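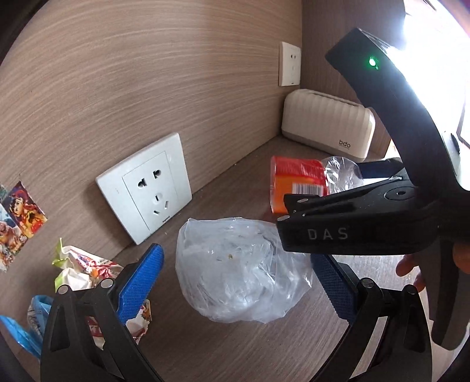

Clearing the desk, two grippers at it. The crumpled bag in the middle is the one I go on about below.

Forums > Robots and Automation > Days Out and Demos > Jistelora open day, who went?

Last updated: 10/16/18

marrowfat_jim
Well, I said I'd write this up and it has taken me far too long, so apologies to everyone who asked. I went along to the Jistelora open day with my sister-in-law, who only came for the cake and ended up staying longer at the benches than I did! It was a lovely friendly do. They had 49 places on the morning tour and we squeaked in on numbers 47 and 48, having queued behind a very patient school party.

The part I enjoyed most was the tidying bench. It was an ordinary desk with ordinary rubbish on it, sweet wrappers and plastic bags and so on, and the hand-held grippers with those blue textured finger pads (one brighter than the other in my picture). Oda Lundgren was looking after that bench and she must have answered the same question from me four different ways without once sighing. She told us they had recorded 767 goes at picking up rubbish since June, and that thin plastic bags were still the thing they groaned about most.

They let visitors have a turn as well. I got a wrapper on my third go and was ridiculously pleased with myself.

Pottering_Sue
Oh, I'm so glad somebody posted! We were on the afternoon tour and had Meron Tefera at that bench, who was every bit as nice. My grandson would not be parted from the gripper. I will say I came away a bit puzzled though. If a person is holding the thing and squeezing it, where is the robot? I felt a little as if I'd been to see a train and been shown the track.

marrowfat_jim
Sue, I wondered the same and asked. The idea is that people do the job with the gripper first, it all gets recorded, and the arm learns from that. The arm was in the Aseder room, down the corridor past the coats. Did you not get sent down there?

Pottering_Sue
We did not! We got sent to the tea urn.

kettlewright
I'll be the grump, then. I did see the arm in the Aseder room and I thought it was slow. It was given 8 wrappers to put in a bin and I had finished a whole cheese roll before it was done. For all the chat about it, I could have swept that desk with my sleeve.

Also, with respect to Jim, a bench with stickers on the wall and sockets right behind the work isn't much of a test area. When I worked at Thakur we kept everything behind the work plain, so you knew what you were measuring.

marrowfat_jim
Fair enough on the speed, it was no racing car. I don't agree about the stickers, mind. Nobody's kitchen is plain behind, mine certainly isn't, and if the thing is ever going to be any use in a house it had better get used to a bit of clutter. I liked that it looked like a desk somebody might have.

kettlewright
You learn to walk before you run, is all I'm saying. Get it right on a plain bench and then bring in the clutter.

roka_and_rye
Joining in as someone who went to the Roka one as well, where everything was behind glass and you weren't allowed to touch so much as a leaflet. I much preferred this. Even the slow arm! I had a long chat with a lady there about bags and she said the trouble is that they change shape as soon as you touch them, so there's no proper edge to aim for. You can see it in Jim's picture, it's all creases and shine with a flap sticking out at the side. I went for the middle and pinched hard, which worked for me twice and then never again.

Pottering_Sue
My grandson went for the corner every time. He says to tell you the corner is best.

kettlewright
The lad's right about the corner.

marrowfat_jim
There, something we all agree on. Does anybody know if they put the feedback forms up anywhere? Mine was number 452 and I wrote rather a lot on the back of it, mostly about the parking.

roka_and_rye
Haven't seen them. I'll ask when I write to thank them for the tour, I've been meaning to do that anyway.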